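Home | Topics | Treatment | Lab results | Ask the community | Log in

Low-level viral load after two years suppressed: blip or failure?

Posted 20/03/2026 in Lab results

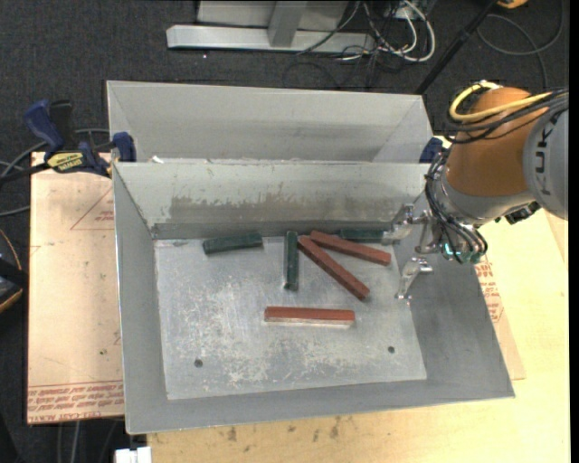 I have been on the same once-daily integrase-based combination since diagnosis. Every viral load for the past two years has come back as "not detected" or "below 50 copies/mL." The November sample came back at 537. I had not missed doses, at least none that I can recall, but I did start a calcium and magnesium supplement a few weeks before the draw and was taking it at the same time as my pills, on an empty stomach.

The clinic wants a repeat and I have been slow to book it. My questions are these. Is 537 still within what people call a blip? Can a mineral supplement do this by itself? And should I ask for resistance testing now, or does it have to wait until the repeat is in? My CD4 count was stable on the same draw.

Iñaki Mateos

Roya Arabzadeh
A blip is normally defined as a single result above the detection limit, with suppressed results before and after it. You cannot call it a blip until the second sample is back. Most blips are small. A value over 200 is treated with more caution, and many guidelines use 200 as the line for virologic failure, but only when it is confirmed on a repeat.

On the supplement: yes, it is a known interaction. Integrase inhibitors bind to calcium, magnesium, aluminum, iron and zinc in the gut, and less of the drug is absorbed. How far apart the two must be taken depends on the drug. With some of them, calcium or iron can be taken together with the pill if both go down with a meal. Antacids containing magnesium or aluminum usually need a gap of several hours. Give the pharmacist the exact names of both products and ask for the timing in writing. Do not stop or double your HIV medication on your own.

On resistance testing: standard genotyping works best above 1,000 copies. Between 500 and 1,000 many labs will try it, and it may or may not amplify. At 537 you are near the bottom of that range. Ask the lab to hold enough plasma from the repeat draw so that a genotype can be run on the same tube — that saves a visit. If integrase resistance is a concern, check that the order includes the integrase region. Some standard panels cover only reverse transcriptase and protease.

Book the repeat now. It is usually done within a few weeks of the first result, and you are well past that. Until it is back, do not assume that U=U applies to you, and talk to the clinic about condoms or PrEP for a partner.

Plarnov
Mine went up once and was back under 50 at the next test, 3 weeks later. Same meds. Could be the lab.

Hastetti
Check whether both samples were run on the same assay and in the same tube type. Plasma left too long in gel tubes before it is spun can read high. The assay name is often printed in small type under the result.

Contact | Community rules | © Nostura Community Help | Back to top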